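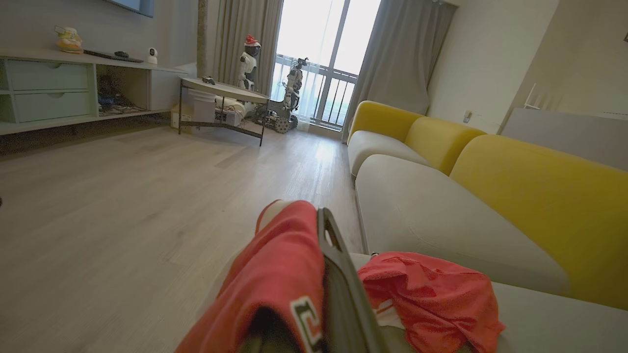
Gedier, March

Cloth on the sofa: the arm chooses the wrong fold

gedier_bench
Posted 7:40 pm
Good evening to all. I have been reading this forum for a long time and now I have something of my own to ask. I am building an arm at home for picking up clothes from furniture and putting them in a basket. The frame of the picture is from the wrist camera during a run in my living room, with the red cloth on the seat and part of it against the finger.

My setup: gripper from the Gukarora kit, controller from Sembiring, and my own software, which I call Imau. The software finds the cloth by color, looks for the highest fold, and sends the gripper there. On the work table with a towel it is good. I did 81 tries with the towel and it dropped only 6. On the sofa it is a different story. The arm goes to a fold, the fingers close, and very often there is only a thin edge between them, or nothing.

My questions are two. Is it better to keep the camera on the wrist, or should I put it on a stand? And is my finger too long for this work? I would be thankful for any advice. Please excuse my English, I try to write clearly.

slowgear
Posted 8:05 pm
Welcome. I like the room, it is a much harder test than a table. Look at your own picture: the cloth which is close to the camera is one big smooth fold, and it covers a large part of the bottom. Then you have the second bunch on the seat. For a color mask both are simply "red". What does your software do with that? Does it see one piece or two?

gedier_bench
Posted 8:12 pm
It takes the largest red area and ignores the other. I did not think about this. So the largest area can be the part that is already at the finger.

slowgear
Posted 8:20 pm
Then I think this is your problem, or half of it. Mask out the region where the finger is, with a margin around it, before you search. The finger does not move much in the picture, so you can draw the mask once by hand for the open position and once for the closed position.

cable_tie_collector
Posted 8:31 pm
I do not agree with masking. If you mask the area near the finger you throw away the only place where you can see if the cloth is really between the fingers. I did this on my own build and afterwards the arm was carrying air across the room very proudly. Use a second camera. A cheap one on a shelf is enough, looking at the sofa from above. Wrist camera for the last part, fixed camera for choosing.

slowgear
Posted 8:44 pm
You can use two different masks for two different moments. Mask for the search, no mask for the check after closing. It costs nothing and there is no second camera to calibrate. Calibration in a living room is a pain — somebody pushes the shelf and everything is wrong by a hand's width.

cable_tie_collector
Posted 8:52 pm
So fix the shelf to the wall. I stay with my opinion.

northwindow
Posted 9:15 pm
May I say something about the light? Your window or glass door is white in the upper part, there is nothing left there. If the exposure is automatic, each time the wrist turns toward the door the camera makes the rest darker and your red changes. A red in shadow can go near brown, and then the color limits do not fit any more. The floor also has a pale reflection from the daylight. Close the heavy curtains for one evening and run the same test with a lamp. If the result becomes better, you know where to look.

gedier_bench
Posted 9:33 pm
Exposure is automatic, yes. I will set it by hand. I always believed that red is an easy color, this is why I began with it.

northwindow
Posted 9:40 pm
It is easy until there is printing on it. I can see some white and black near the bottom of the red, like a part of a letter or a number, and on the other bunch a white patch with a red stripe. Your mask will have holes in these places. Fill the holes, or your "highest fold" can jump to the border of a letter.

old_bearing
Posted 10:02 pm
About the finger, because no one answered this. In my opinion long and narrow is right for a sofa. You want to go down beside the cloth and take it from the side, and with a wide finger you push the cloth away first. But check how much the tip bends. Press it on a kitchen scale until it bends 2 mm and write down the number. Mine was at 235 grams and this was too soft, it slid over cotton without taking it. I made the root of the finger thicker and put a piece of rubber glove on the tip.

gedier_bench
Posted 10:10 pm
Thank you, I have a kitchen scale. My finger is already wider at the root but I never measured the bending. Which glue did you use for the rubber?

old_bearing
Posted 10:18 pm
No glue. I cut the finger of the glove and pulled it over, like a sock. Glue became hard after some weeks and it was more slippery than before. If you have a slot in the finger like this, you can also put a thin cable tie through it and hold the rubber there.

cable_tie_collector
Posted 10:21 pm
Finally a suggestion with which I agree.

slowgear
Posted 10:35 pm
One more thing, the seat. A table is hard, so the finger can touch it and stop. A cushion gives way. If your software waits for a contact force before closing, the finger will sink in a little and push the cloth down with it. Try to close earlier, and move up while closing.

gedier_bench
Posted 7:05 am
Good morning. I did the first part late in the evening: exposure by hand, holes filled, and the search mask from slowgear. The arm now goes to the bunch on the seat in more than half of the tries, before it was a matter of luck. Lifting is still bad. The scale and the rubber glove I will try after work. I have not decided about the second camera, but I measured the shelf.

cable_tie_collector
Posted 7:16 am
He measured the shelf. I will wait.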